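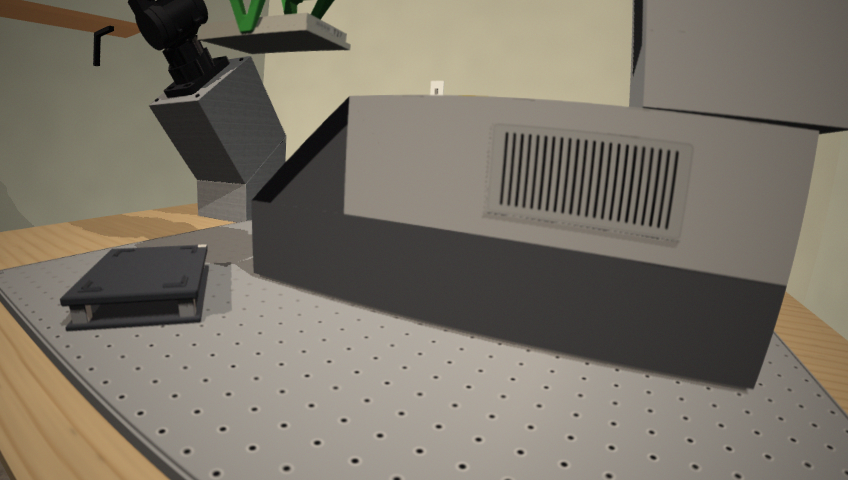 Odukoya open day, 27th October: who went?

tessellate_56
I got along with my dad and we stayed way longer than planned! Loved the simulator corner (black arm on a tilted pedestal, big grey instrument beside it, that plate full of little holes). Natália Vilela ran the demo and let the kids yell out questions.

Brutent_fan
Went, queued, left. I wanted real hardware and got a render on a screen. Grey on grey, too.

tessellate_56
Aw, but the grille on the side of the housing looked great, and there's wood grain on the table!

lawalg
Bit harsh, Brutent. Their hall machine was going after lunch, you had to ask at the desk. Parking was shocking though, I ended up at Jostholm and walked.

Brutent_fan
Nobody at the desk mentioned it to me. When's the next one?

lawalg
November, same hall. Bring a jumper.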